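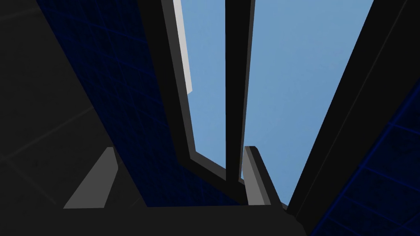
Figure 3. Wrist view in the simulated bedroom, gripper open, with the window beyond the fingers.

Home | Issues | Authors | Search

4.2 Drawers and other small chores

We came to the bedroom chores with a good deal of affection, having all grown up being told to tidy one. Opening a drawer sounds like the easiest job in the house, and for a person it is, but a machine has to find a small handle, get its fingers there, and pull along the right line. 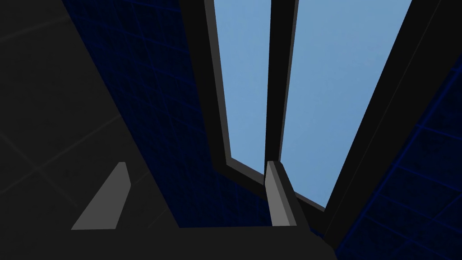
The wrist view is a humble thing to steer by, and our Flelton controller leans on it only for the last stretch of a reach - before that it trusts the head view. Tanvir Roy ran 50 trials with each setting in November, all in simulation. 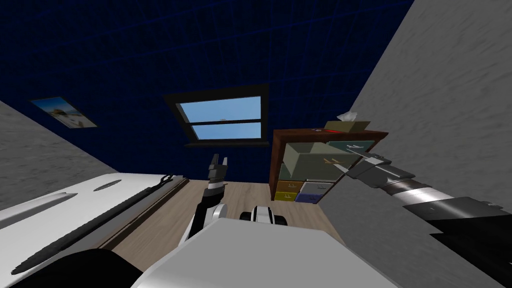 Can a robot put a bedroom in order without help yet?
Only in parts, and slowly; single drawers are within reach, while a whole room still needs a person watching.

We would gladly have stopped at drawers, but the Presach task list also asks for bed making and dusting, and those went less well.

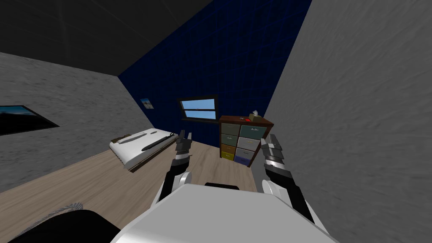 Soft things remain the hardest for us, and we return to them in Section 5, where the Upadhyay planner is given the same room and a longer time limit.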